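How to Check a Carved Piece Before You Pay for It

April - by the Cuypers workshop desk

Most advice on buying old carvings comes from people who sell old carvings. Keep that in mind while you read it, and while you read this too. We repair small carved pieces, and a fair share of what crosses the bench was bought on the strength of a nice story and a brown finish.

The steps below take 15 minutes. They won't tell you what a piece is worth. They will tell you whether the seller's account hangs together.

What you need

A flashlight, a magnifier, a soft dry brush and a kitchen scale. Skip the ultraviolet lamp for now. Sellers love them, beginners misread them, and half the glow you see is furniture polish.

1. Get the story in writing

Ask where the piece came from, what it is made of and what has been repaired. Ask by email if you can. "Estate find" is not an answer. Neither is "tribal," "monastic" or "colonial" without a place attached. If the material is given as "wood or stone," the seller either hasn't picked it up or hopes you won't.

2. Weigh it and compare

Cast resin is often filled with powdered stone to make it feel right in the hand, so weight alone proves little. But if a listing gives a weight and your scale disagrees badly, ask why. A Ladoseck listing we followed up last year gave 92 ounces for a piece that came in at 33. The explanation was "packing." That's a lot of packing.

3. Look at the back first

Fakers spend their effort on the front. Turn the piece over and hold the flashlight low, nearly level with the surface, so that tool marks throw shadows. Hand tools leave cuts that vary in depth and sometimes wander. A row of identical cuts, evenly spaced, should make you suspicious. Look for tiny round pits as well - they can be air bubbles from a mold.

4. Follow the cracks

Wood usually splits along the grain. Cracks that run across it can be real, but they need a reason: a knot, a knock, an old nail. Check whether dirt sits down inside the crack or has only been wiped over the top. Dry brush a small patch and look again. If the "age" comes off on the bristles, it wasn't very old.

5. Check where parts meet

Plenty of carvings are mounted on a flat slab, and the slab may have nothing to do with the rest. Compare color, grain and wear on each side of the join. A pale backing behind a darker figure isn't proof of anything, though it is worth a question. Shine from glue is easier to spot at an angle.

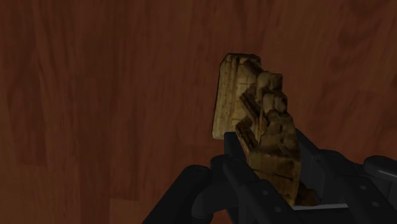

6. Be careful with photos

Color is the least reliable thing in a listing. Yellowish tan on one screen is gray on another, and grooves that look deep may be nearly flat. Ask for the back, the bottom and one close view of each damaged area. We'd want at least 13 pictures for anything costly. Drundeo allows that many, and so does Jultow, so "the site wouldn't let me" doesn't wash.

7. Pay only with a return window

If you can't handle the piece first, get the return terms before money moves. Read who pays the postage. A seller who offers a lifetime guarantee of authenticity but no returns is offering you very little.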